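**Atetti repair course to stay open through the winter**

The town of Atetti will keep its evening course in furniture repair open until spring. The decision was made in December, after the course received many more requests than it has places. The town council agreed to pay the rent and the heating of the workshop, and the people who attend will pay only for the wood, glue and screws they use.

The course started in the old Fotia building, close to the railway station. Fotia made kitchen chairs for many years, and a good number of these chairs are still in the homes of the town. When the factory closed, the ground floor stayed without a tenant for a long time. The upper floors are still not in use, because the stairs must be repaired first.

In the first season the organizers received 236 requests. Each group has 20 places, and there were 2 groups, so most of the people had to wait. From the new season there will be 6 groups. Four of them will meet in the evening, and the other two in the morning, for people who work late or who have children at school.

Charito Dumlao, who leads the course, said that she did not expect this interest. "I thought that some retired people would come, and maybe a few students," she said. "Then we had a bus driver, a dentist, two sisters who wanted to save the table of their grandmother. They all had one thing at home which they did not want to throw away."

According to Dumlao, the most common problem is a loose joint. A chair begins to move a little, the owner puts a nail in it, and after one year the wood around the nail is broken. In the course the students learn to open the joint, clean the old glue and close it again in the right way. They practice first on small pieces of new wood, and only after this they are allowed to work on the furniture they have brought.

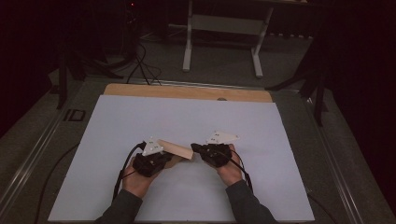 Levente Juhász wrote to this newspaper that the evening groups finish too late for anybody who lives in the villages, as the last bus leaves at 9:10 p.m. and the lesson ends at nine. He asked the town to move the lesson by half an hour or to speak with the bus company. In his letter he added that he supports the course, and that he would like to bring his own bench to it.

The council answered that it knows about the problem with the bus. The evening lessons will begin at 6 p.m. instead of 6:30, and they will finish at half past eight. A later bus is not planned for now.

Another question was the material. Good dry wood has become expensive, and during the first season the course often had to wait for a delivery. Now the Manalo sawmill, which is outside the town on the river road, has promised to give its short pieces to the course at a low price. They are too short for building, but long enough for a chair leg or the side of a drawer. The sawmill will bring them to the workshop one time every month.

The hardware store Stanamik will lend clamps and hand saws until spring. The students may also bring their own tools, but these should be marked with a name. In the last season several chisels were left in the workshop, and some of them are still waiting for their owners in a box near the entrance.

Not everybody in the council was in favor. Some members asked why the town should pay for a hobby, when the roof of the sports hall also needs repair. Those who supported the course answered that the cost is small, and that less furniture is now left beside the trash containers. The town does not have exact numbers for this. It plans to collect them during the winter and to discuss the course again before the summer.

Requests for the new groups can be made at the town library, at the desk on the first floor, every working day until 5 p.m. People who were on the waiting list in the first season do not need to apply again. They will receive a letter with the time of their group, and they are asked to confirm their place in writing. Places which are not confirmed will go to the next person on the list.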